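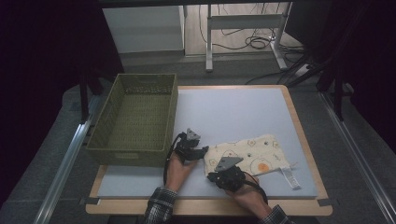
Start with the budget for the things that wear out, was Foulkes's advice when the plan was still a single sheet of paper, and see what is left over for the clever bits. At the time it sounded gloomy. We had come to talk about robots that would one day fold small cotton goods for a living, and there we were being asked what we meant to spend on fingertip pads and tape.

I have since come round entirely, and if you are drawing up a plan of your own before the October round of spending, I would gladly save you the months it took me (and the rather cross emails).

Trulano's idea was a sensible one. Before paying for robot arms, it would have people do the folding by hand, wearing grippers of the sort an arm might carry, and record every movement for a machine to learn from later. You find out early whether a pair of narrow jaws can manage a hem at all, and you find it out for a good deal less than the price of an arm. So the first order went to Enard for the hand-held grippers, and the second to Grivum for a table, a length of aluminium rail and enough dark curtain to keep the daylight out.

Daylight, I should say, is free and causes no end of bother. The curtains were very nearly struck off the list as a luxury, and I am so glad they weren't! A session in the morning and a session in the late afternoon ought to look alike to whatever is learning from them, and a bit of heavy fabric does that job far more cheaply than weeks of tidying up afterwards.

Then there is the cloth. The first plan allowed for 18 pieces, which everyone thought generous, and it was soon put up to 200. Cotton goes soft with handling, takes on creases and loses threads at the edges, and a machine brought up on tired old squares may be quite baffled by a crisp new one.

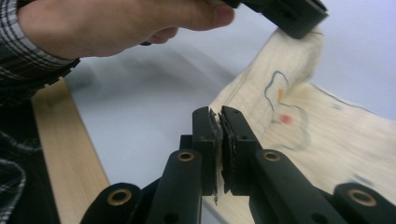 Pads are the other quiet expense. Foulkes had us put down a fresh set for every 300 folds, and with a first target of 1,000 folds a week you can do that sum on the back of an envelope and then go and put the kettle on. Order them with the grippers, in one go, and ask what the carriage will be. Ours was dreadful.

Do leave a line for people's time as well. Folding with a tool strapped to each hand is slower than it sounds and hard on the wrists, and the plan now pays for proper breaks, which ought to have been in it from the first draft. The arms themselves are still on the last page, with a blank beside them until Enard sends its quote.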